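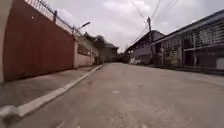 Field Robotics - handout for week 3
Kerb strike on the Paseo run: what failed and why

Read before the lab. Bring the log extract, we'll go through it line by line. Handout by Quang Lục, corrections to me please.

Background, quickly

Small four-wheeled delivery robot, name Pukari. Low body, forward camera, wheel encoders, cheap inertial unit, front bumper switch. No lidar on this build. Job was a plain out-and-back along the Paseo route on October 7, 2023, daylight, no load. Tae-yang Yook was walking behind with the stop remote.

What happened

Outbound leg fine. On the way back the robot drifted left over a stretch of 20 metres, front left wheel met the kerb, and it kept driving. Wheel climbed, body tipped, bumper switch never touched anything. Tae-yang hit stop. Robot halted leaning on the kerb with one motor still drawing current. Bent steering arm, cracked wheel hub, no one hurt.

So two faults. Students always want to talk about the drift. The drift is the smaller one. The one that matters is that it kept driving.

Fault 1: the drift

Lane keeping used the kerb edge as its main cue. The detector looks for a bright line against a darker road. Works well where the kerb is painted and clean. Works badly when the gutter is grimy, when the road and pavement are nearly the same grey, or when a slab joint gives a stronger edge than the kerb does.

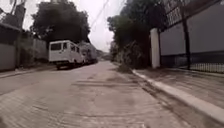 Fig. 2. Paseo route. White kerb on the right, parked vehicles on the left, darker patch or seam across the road.

Frame 1,522 in the log is where the detector swaps from the kerb to a different edge. Confidence dips for a moment then goes back up, because the wrong edge is a nice clean one. Remember this - confidence told us how sharp the line was, nothing about wether it was the right line.

Also the camera mount. Found 2 degrees out of true after the run. Could have been knocked in the strike, could have been like that all day. Nobody had written down the angle beforehand so we can't say. Write down the angle beforehand.

Fault 2: it kept driving

Stop chain as built:
bumper switch -> motor board -> cut power
remote -> radio -> main computer -> motor board -> cut power
tilt over 25 degrees -> main computer -> motor board -> cut power

Look at the second and third. Both go through the main computer, which was busy. Vision had taken nearly all the processor and the stop message sat in the queue. Log shows 90 ms for the remote on the bench, far longer on the road. One motor channel then missed the first message altogether and only stopped on the repeat.

The motor board (Stergiou, older type) has its own watchdog input, meant to cut power if the computer goes quiet. It had been switched off in testing becuase it kept tripping. It was never switched back on.

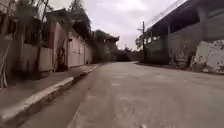
Tilt limit was also set too high. By the time a body this size reaches it the wheel is already up. And current draw was there in the log the whole time, a big clear rise when the wheel pushed on the kerb. Not wired to anything. Cheapest fix on the list.

What was changed

- Remote now goes straight to the motor board, separate radio (Trisik unit)
- Watchdog back on. Trips get looked into, not silenced
- Current limit per wheel, cuts both sides together
- Tilt limit lowered, value set on the bench
- Detector has to agree with the encoders and inertial heading, otherwise slow down and then stop
- Camera angle measured and signed for before each run

Still open: how slow is slow? If it crawls every time the two disagree it never finishes the route. If it doesn't we are back where we were. Group 2 to bring a proposal.

For the lab

1. Draw the stop chain for your own robot. Mark every box that can be busy.
2. Time the remote stop with vision off, then with vision on at full rate. Both numbers in your notebook, same battery charge.
3. Wheels off the ground for 2. Blocks are under the bench.
4. Find one thing already in your log that could have triggered a stop and doesn't.

Keep hands clear of the steering arms, they snap back when power is cut. Write-ups on one side of paper, names at the top.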